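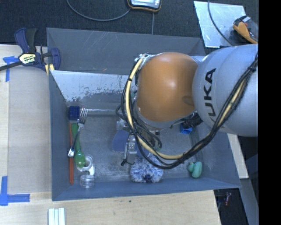 O braço KUKA sobre a caixa metálica, na oficina partilhada da Villholm.

Solomiia Sydorenko demora a responder quando lhe perguntam porque é que alguém precisa de um robô industrial para apanhar um garfo. Acaba de beber o café, pousa a chávena em cima de um manual de segurança e diz que a pergunta está mal feita. «Preciso do garfo para perceber o robô. O garfo, por mim, pode ficar onde está.»

Estamos em abril, são quatro da tarde, e a Villholm está a meia lotação. É uma oficina partilhada num antigo armazém de tintas, com quota mensal, bancadas numeradas e uma máquina de café que toda a gente jura ter arranjado. Solomiia ocupa o canto do fundo há dois invernos. De manhã programa sistemas de faturação para a Namex, um trabalho que descreve como «muito estável, no sentido em que uma pedra é estável». À tarde vem para cá.

O projeto chama-se Tannous. Era o apelido que vinha escrito a marcador na palete quando o braço chegou, e ficou. A ideia resume-se depressa: um braço, uma caixa de metal com as paredes inclinadas, coisas lá dentro, e um programa que tem de decidir por onde pegar em cada uma delas. O resumo levou-lhe um minuto. A execução vai em 770 horas, segundo um caderno quadriculado que ela mantém com um rigor que não aplica a mais nada. «As horas de procurar a chave de seis não contam. Se contassem, eu já tinha desistido por vergonha.»

O braço é um KUKA, com uma articulação cor de laranja que se vê da porta. Foi comprado em segunda mão à Prodville, uma empresa que esvazia fábricas e vende o que sobra a quem tiver carrinha. Solomiia não tinha carrinha. Tinha um primo com um reboque de cavalos, e foi assim que o robô entrou na cidade, coberto com uma manta e ainda com palha agarrada à base. «O senhor da Prodville perguntou-me duas vezes se eu sabia o que estava a comprar. À segunda já fui menos convincente.»

Pergunto-lhe se sabia.

«Sabia o preço.»

A instalação elétrica foi o primeiro choque, no sentido figurado, faz ela questão de esclarecer. Depois houve o controlador, que vinha com uma palavra-passe que ninguém na Prodville conhecia, e a seguir o chão da oficina, que não estava tão nivelado como o contrato de arrendamento dava a entender. Fixar a base ocupou-lhe três semanas. Durante esse tempo, o braço esteve deitado na palete e os colegas das outras bancadas penduravam-lhe casacos.

A caixa é posterior. A primeira versão era de plástico e durou uma tarde. A atual é de metal cinzento, tem riscos e manchas esbranquiçadas por todo o lado e tem junto a um canto um grampo IRWIN, apertado à borda da bancada. Há quem, na Villholm, considere o grampo uma solução provisória. Solomiia considera-o parte da arquitetura. «Toda a gente quer falar da visão por computador. Ninguém quer falar do grampo. Se a caixa se desloca um centímetro, a visão por computador passa a ser uma opinião.»

As marcas de fita azul nas tábuas têm a mesma função. Uma faz um canto em L, outra parece um T, e servem para repor a caixa no sítio sempre que é preciso tirá-la para varrer. Uma vez alguém descolou uma delas a pensar que era lixo. O incidente é hoje conhecido na oficina como «a tarde da fita» e não se brinca com isso à frente dela.

Quanto ao que vai lá para dentro, eu esperava uma teoria. Existe uma, mas é curta: a coisa tem de ser aborrecida de pegar. Nesta sessão calharam, entre outras, uma escova de cabeça azul-escura com o cabo transparente, um garfo cruzado por cima de um utensílio verde em forma de colher, um bloco azul e uma bola felpuda, azul e branca, que Solomiia trata por «o inimigo».

«Tem fios por todo o lado. Onde é que acaba? Eu não sei. A pinça também não sabe, mas a pinça tem de escolher.»

Os transparentes são outra conversa. Há um recipiente pequeno e redondo, perto da parede da frente, que lhe ocupou a maior parte de fevereiro. As câmaras de profundidade, explica, gostam de superfícies que devolvam a luz com alguma educação. Um recipiente transparente deixa-a passar, dobra-a, e o programa acaba convencido de que existe ali um buraco, ou uma sombra, ou nada. «Numa das versões ele apanhava tudo o resto e depois dava a caixa por vazia. Com uma confiança de noventa e tal por cento. Já tive chefes assim.»

E há a peça verde-azulada com ar de pato de borracha, ao canto. Pergunto se é uma homenagem aos programadores que explicam os seus problemas a um pato. Ela olha para mim com alguma pena. «É porque tem uma parte grande e uma parte pequena. A pinça vai sempre à pequena. Eu preferia que fosse à grande.»

A pinça foi desenhada aqui e refeita mais vezes do que ela quer confessar. A certa altura admite um número: até 126 desenhos, se contarmos os que só mudavam um furo. O conjunto é metálico, com uma peça fina prateada virada para baixo, e fica meio escondido pelos cabos. Os cabos são, de resto, o assunto em que a entrevista se torna mais emocional.

«Quando se vê um robô num folheto, ele não tem cabos. Repare nisso. É como as fotografias de salas sem tomadas.» O feixe preto que dá a volta à articulação laranja, com uma mangueira amarelada pelo meio, é a quarta tentativa. As três primeiras prendiam-se em qualquer coisa: na borda da caixa, num parafuso e, numa ocasião que ela conta já de pé e com gestos, na manga do seu próprio casaco. O braço ia a baixa velocidade e parou quando ela carregou no botão. O casaco ficou com um rasgão de um palmo. «Desde aí, durante os movimentos, estou sempre atrás da linha. Se quero mexer na caixa, paro o braço primeiro. Tenho isso escrito na parede em duas línguas, para o caso de me irritar em ucraniano.»

O caderno quadriculado tem uma segunda secção, no fim, virada ao contrário, para as tentativas de apanhar objetos. Vai em 1.051. Cada linha tem a hora, o objeto e uma letra: A de apanhou, C de caiu, N de nem lá chegou. Há ainda um V, que aparece poucas vezes e que ela começa por não querer explicar. Explica: é de vergonha, e usa-se quando a culpa é dela. Folheio umas páginas. O garfo tem uma fila respeitável de letras C, depois uma mancha de café, depois dois A seguidos com um ponto de exclamação cada.

O que mudou entre os C e os A? «Deixei de o tratar como um garfo. Andava a ensinar-lhe que se pega pelo cabo, porque é assim que nós pegamos. Ele não vai jantar. Agora escolhe a zona onde há mais espaço para os dedos e vai por aí. Fica feio, mas sobe.»

Os vizinhos de bancada acompanham a coisa com o interesse que se dedica a uma obra na rua. Um marceneiro deixou-lhe as réguas de madeira clara, cortadas à medida, em troca de ela lhe arranjar o site. O rapaz das bicicletas, duas bancadas ao lado, faz apostas consigo próprio em voz alta sempre que ouve os travões do braço soltarem. Perde quase sempre, o que tanto pode dizer bem do Tannous como mal do rapaz.

Dinheiro, não há muito a contar. A Namex soube do projeto por um colega e propôs uma apresentação interna de vinte minutos, com diapositivos. Solomiia aceitou, fez os diapositivos e recebeu no fim uma caneca e uma pergunta sobre se aquilo também dava para arquivar faturas. «Respondi que sim, se as atirassem para dentro de uma caixa.» Não voltaram a falar no assunto.

Tem uma lista para o verão. Quer trocar a iluminação, que muda conforme a hora e estraga as medições do fim da tarde, e quer experimentar uma ventosa para as coisas planas, como aquela espécie de pá azul que a pinça empurra de um lado para o outro sem proveito. Quer também arrumar o chão atrás da caixa. Esta última intenção, reconhece, já vinha na lista do ano passado - e na do anterior.

Às seis menos um quarto levanta-se, veste o casaco do rasgão, entretanto cosido com linha de outra cor, e vai buscar o caderno. Ainda quer fazer duas tentativas com a bola felpuda antes de fechar. Pergunto-lhe que letra espera escrever.

«C», diz ela, já a afiar o lápis. «Mas chegue-se para trás da linha, se faz favor.»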